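I've been meaning to write up the Drinine swatch fan since May, when our copy finally showed up at the studio. If you do any kind of brand identity work you've probably seen it passed around - it's a color guide for small print runs, 451 coated colors on one side and the same set uncoated on the back.

I ordered it for the Bosier job. Bosier is a bakery supply company in Nostodville, and their old logo was a maroon that came out a different maroon on every single thing they printed (boxes, aprons, the van, you name it). Azra Stan and I had narrowed the refresh down to 16 candidate reds and oranges, and we were tired of arguing over them on two monitors that don't match.

So, the good stuff first. The paper is lovely and heavy, and the uncoated side is the best I've used at this price. Flipping one leaf over and seeing how much an orange dulls down saved us a whole round of proofs. Brodie Whitcombe, who runs the press at Nikolaidis, put our pick next to his first pull and couldn't find anything to complain about, and Brodie can always find something!
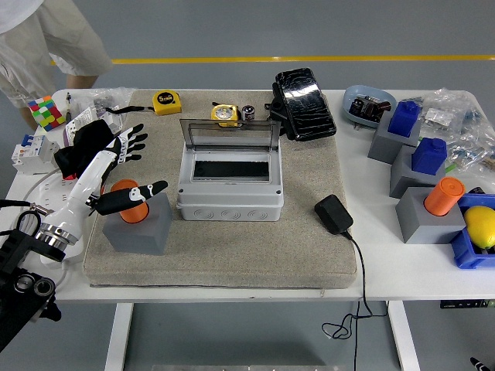 Orange on a beige mat.

What I don't love is the rivet. It loosened up within two weeks and now the leaves slide out of order every time I open it. The index is also strange. Colors are numbered up to 1068 with big gaps, so you can't guess where anything lives, and the warm grays are split between the front and the back for no reason I can work out. I ended up sticking tabs on mine.

The companion app is fine. It gives you screen values for each color, but the search wants the full number with the letter on the end, and I forget the letter every time.

Would I buy it again? Yes, for print-heavy clients. If your work mostly lives on screens, I'd borrow one from a friendly printer. Despina Nikolaidis lets regulars take theirs home overnight, so it's worth asking around.

Four stars from me, and I'd go to five if they fix that rivet. Azra says four and a half, but she doesn't have to put the leaves back in order.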